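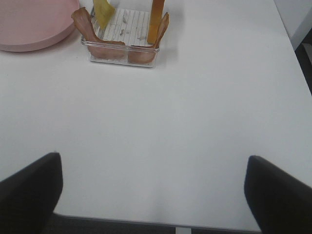
Fig. 2. Clear tray with ribbed insert, contents upright, on a white tabletop.

Packaging and Display, week 4
Notes: Xiaoqing Lu

Start with the tray, before anyone tells you what the product is. Two brown twisted pieces, a pale yellow strip and an orange one. Dried meat? A chew for a dog? I would not put money on either, and there is no label in view to settle it.

The reading by Stefaniia Maksymiv (in your packet) claims that clear walls "build trust." Maybe. Her Tindcombe survey had 400 shoppers and asked them whether they liked seeing what they buy. Who says no to that? It never checked what they bought afterward.

Clear walls show everything, including the gray flecks on the white insert. A darker insert would hide them. Whether that is better design or just better hiding is worth an argument in section.

Standing the pieces up is another habit I distrust. One brown piece sticks out past a shallow tray, so how does a lid go on? The Gadason guide calls this "generous presentation" and never mentions stacking or shipping.

For Monday: read Maksymiv, pages 2 to 9. Bring one clear food package from home, emptied. Write down one claim its maker seems to be making and what evidence you would need before you believed it. One page is enough.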